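Foter block and tray set
Progress report to Drirkholm, second period
Prepared by Randi Eklund

Summary

Work on the block and tray set is on schedule except for the written handling guide, which has slipped by a month. The layouts for the tray are agreed, the label design is fixed, and we have spent 70 percent of the materials budget. We are not asking for any change to the total. We do ask to move a small amount from printing to storage, as explained under Budget.

Background

The first report covered the choice of block shapes. We started with a mix of shapes and colors and dropped most of them after the review in April. The set is now built on plain white upright blocks in more than one height, each carrying a square black-and-white marker so it can be told apart from the others. The blocks are used in a shallow tray. Everything in the set has to be easy to replace by someone who has never met us, and that has guided most of the decisions below.

Labels

Liv Torvik printed and applied 40 labels during this period.

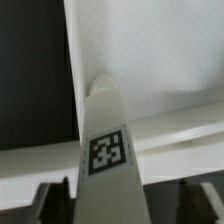 The label design went through two changes. The first version had no border, and people cutting them by hand kept trimming into the pattern itself. The current one leaves a light gray paper border outside the thick black outline, with a faint dotted line down the left and right edges. The pattern can look a little soft at close range, but the black and white cells are still clearly distinct. We are keeping this version. Liv has saved the print file with the cutting margin already set, and a copy will go in the box with the spare sheets.

Adhesive is still the weak point. Labels applied over dust lift at the corners within a few weeks. We now wipe each face with a dry lint-free cloth first and press the label down from the middle outward. We will know by the next report how well this holds. Faces that already carry an old label are cleaned back to the surface before a new one goes on - no layering.

Blocks

Fifteen blocks are finished. A further batch is on order from Rudard, who have been slow to confirm a delivery date but have kept to the agreed price. The finished ones have been checked for standing upright without rocking, and two were sent back for having uneven bases.

We considered rounding the edges of the blocks and decided against it. Square edges make it easier to set a block straight against the tray wall, and they give the labels a flat face right up to the corner. The cost of this is that the corners mark more easily. We accept some wear and have written down what counts as too much. 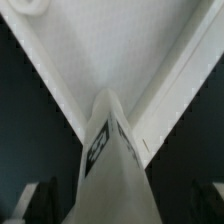
Tray and table

The tray is white and rectangular and stands on a black tabletop, with a bright green backdrop behind. We settled on this after trying the tray on a bare light table, where its edges were hard to make out. White on black is much easier on the eye over a long session.

Three layouts have been written up. The one used most places a tall block to the left of center and a pair near the right edge, the taller of the two behind the shorter, with the space between left open. The other two are variations with the pair moved. Marker faces are turned toward the front in all of them.

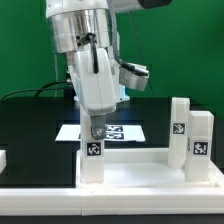

The layout sheets are one page each and list the blocks by label, not by size. An earlier draft used size and led to mix-ups when two blocks were close in height. The sheets also say what to do when a block is found leaning: straighten it before the next run and make a note on the log.

Budget

Materials are at 70 percent spent, slightly ahead of plan on account of the extra label stock. Printing has come in under the estimate. We would like to use the difference for a storage case with dividers, as the blocks are currently kept in a plain carton and rub against each other when it is carried.

Next period

- Receive and check the batch from Rudard
- Relabel any block that fails the corner check
- Finish the handling guide and send a draft to Drirkholm for comment
- Choose the storage case, subject to your approval

Questions about the labels should go to Liv Torvik, and anything else to me.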